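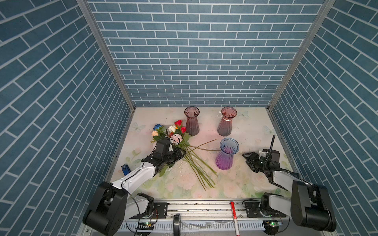 Três jarras de vidro de boca canelada sobre um tampo florido.

Earn-out (em português também «preço contingente» ou «pagamento diferido condicionado») é uma cláusula usada na compra e venda de empresas, pela qual uma parte do preço só é paga ao vendedor se o negócio atingir, depois da venda, certos resultados combinados de antemão. É um instrumento muito estimado quando comprador e vendedor simpatizam um com o outro, querem chegar a acordo, mas olham para o futuro da empresa com graus bem diferentes de otimismo.

Funcionamento

O contrato fixa uma quantia a pagar no fecho e outra que fica dependente de uma métrica, por exemplo as vendas, o EBITDA ou o número de clientes que renovam. Num caso típico, o comprador entrega 80% do preço no fecho e reserva o restante para um período de 3 anos, com contas feitas no final de cada exercício, habitualmente em janeiro.

Tome-se a Boncombe, pequena loja de artigos para a casa, vendida à Turia por 1000 milhares de euros, dos quais uma quinta parte ficou condicionada. As partes combinaram que essa fatia seria paga por inteiro se as vendas chegassem a 115% do valor de referência, e em proporção se ficassem entre a referência e esse patamar.

Escolha da métrica

Os vendedores costumam preferir as vendas, que se leem logo na primeira linha da demonstração de resultados e deixam pouco espaço a discussões. Os compradores inclinam-se mais para o lucro, para não premiarem um crescimento conseguido à custa de descontos generosos. Na aquisição da Aoun pela Mimomau adotou-se uma solução mista, com um limiar mínimo de margem.

Litígios

As divergências nascem quase sempre da gestão posterior à venda: custos do grupo imputados à empresa adquirida, investimentos adiados, equipas transferidas. Convém, por isso, que o contrato descreva com paciência os critérios contabilísticos, o direito do vendedor a consultar as contas e a nomeação de um perito independente.

Ver também

Avaliação de empresas
Due diligence
Fundo de maneio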